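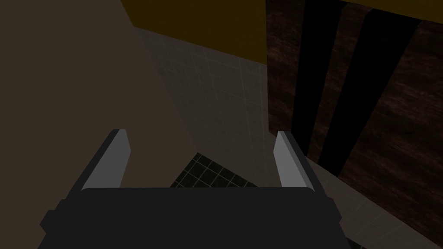
**Teodor Maslin** – assistant sound editor, Budness Post

**September, Dastard sequel, reel checks and trailer audio**

Started in the small room a little after breakfast. The goal was to get the new cut of the picture lined up with the old sound before the director's notes come in. The turnover from picture arrived overnight and the running time is now 134 minutes, down from the version we screened at the Wannasri. Most of the trimming is in the first half, where the brother comes home and the long dinner got shortened.

Conformed reels one to three first. Reel one was clean. Reel two drifted by a couple of frames after the parking garage, which I traced to a dissolve that had been replaced by a straight cut without being marked in the change list. Fixed by hand and wrote the timecode on the reel sheet. Reel three has a new shot of the lead on the stairs with no production sound at all. I put room tone from the previous shot under it. It needs footsteps.

Sent a note to picture asking them to regenerate the change list with dissolves included. If they can't, we compare against the guide track every time, and that takes me most of a morning.

Reel four is still waiting on two effects shots. The temp versions have a slate burned into the audio, so mute track nine before playing it for anyone. 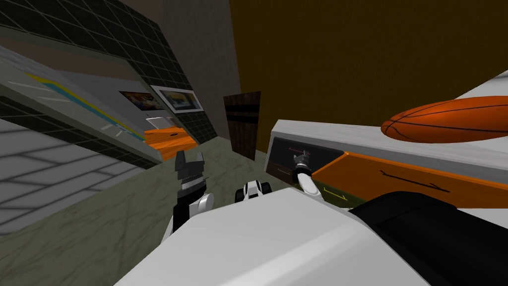
## Trailer

The trailer is a separate job and should stay in its own session. It was living in a folder inside the feature session this morning and the paths broke when I moved it. Now relinked.

What came back from the studio:

- The old villain's voice has to come in earlier, over the company logo.
- Less music under his second line.
- The title hit is too close to the one from the first film's trailer. They want people to know it's a sequel, but they want a new sound.
- No dialogue from the last reel, even in pieces.

The last one is a problem. The line everybody likes ("You kept my coat") is from the last reel. There is an alternate reading from the additional dialogue session, recorded for a different scene, and it says nearly the same thing. I tried it against picture. His mouth is turned away so sync doesn't matter, but the recording is much drier than the rest. Ran it through the hallway reverb we used in the first film and it sits better. Not final.

For the title hit I pulled the metal door recordings and pitched one down. Layered it with a low drum and a short reversed breath. It works on the big speakers and nearly disappears on a laptop. Added a bit of upper midrange from a dropped chain, and now it survives the laptop. Saved three versions, marked A, B and C. B is my pick.
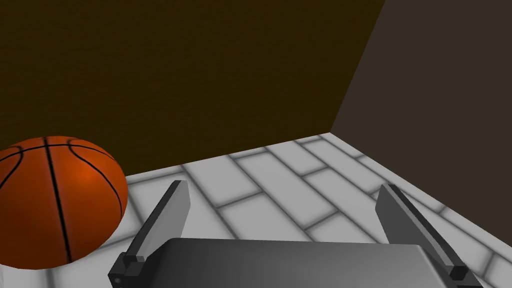

The music edit under the second line was easy once I had the separate stems. I took out the strings and left the pulse. Before that I had been pulling the whole music track down, and you could hear the dip.

## Clakunero

We moved to the new Clakunero build last week and the loudness meter reads differently from the old one on short pieces. On the feature it agrees. On the trailer it came out louder than the same file measured on the other machine. I measured both twice. For now, use the old machine for anything we deliver, and write down which one you used.

Another thing with this build – when you open an old session it resets the dialogue bus to mono. There is no warning. I lost 50 minutes looking for a bad cable.

Autosave is fine. The session crashed once after lunch and came back with everything except the last fade.

## Dialogue replacement

Went through the cue sheet for the main cast. There are 70 cues left, most of them in the car scenes and on the roof, where the wind machine ruined the takes. Some can be saved from the lavalier if we accept a bit of cloth noise. I marked those in green so they can be played for the director before anyone books a booth.

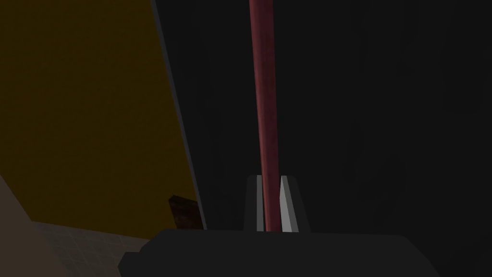 The roof argument can't be saved. Both actors overlap and the wind is on everything. Book them together if schedules allow, because in the first film we recorded them apart and it took days to make it sound like a fight.

## Left for tomorrow

- Reel four when the effects shots land
- Footsteps for the stairs shot
- Play title hits A, B and C on the stage, low volume first
- Ask whether the alternate coat line needs clearing with the studio
- Check the dialogue bus in every session opened today

Trailer session is backed up to both drives. Feature session is backed up to the first drive only, the second was full.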